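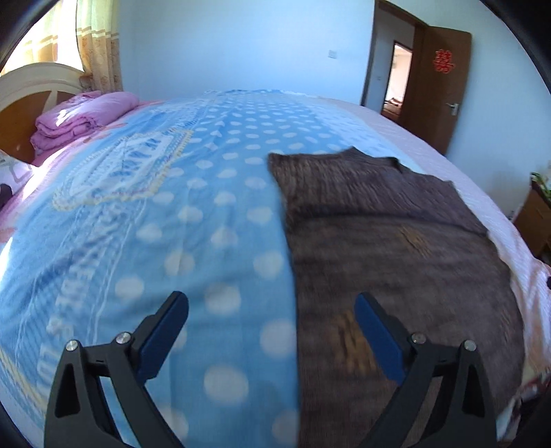
I spent most of the weekend swapping fingertips on the handheld gripper, trying to decide between the Tusis pads and the ones from Stüber. Both bolt to the same black fingers with the triangular cutout, so the change is quick once you find the right driver. The blue pads won for clothes. My test piece was a brown ribbed sweater laid out on a polka-dot blanket, and I picked that pairing on purpose, because a gripper that grabs the sweater and the blanket together is no use to me.

The Stüber pads are harder and a bit cheaper. They were fine on T-shirts and towels. On thick knits they slid off the ribs unless I squeezed a lot, and then they pinched up whatever was underneath. Out of 16 tries on a sleeve I got 4 clean lifts. With the Tusis set it was 4 misses instead, most of them my own fault for coming in too flat.

Timo Hellwig had told me back in July to go softer. I didn't listen then - I thought the fingers themselves were bending too much and wasted a few evenings on stiffer ones. They made no difference that I could measure.

The camera is still a problem. The wide lens is good for seeing both fingertips and most of a bed, but the image smears when I move at normal speed. I shortened the exposure, which helps in daylight and makes everything murky after four in the afternoon. Elfriede Wiegand uses the Idetti board with hers and says the default settings are better. I have one on order from the shop in Farham.

For anyone using the same pads, don't overtighten the screws at the upper joint. I bent a bracket that way on Saturday and had to file down the spare to make it fit. Next I want to try socks.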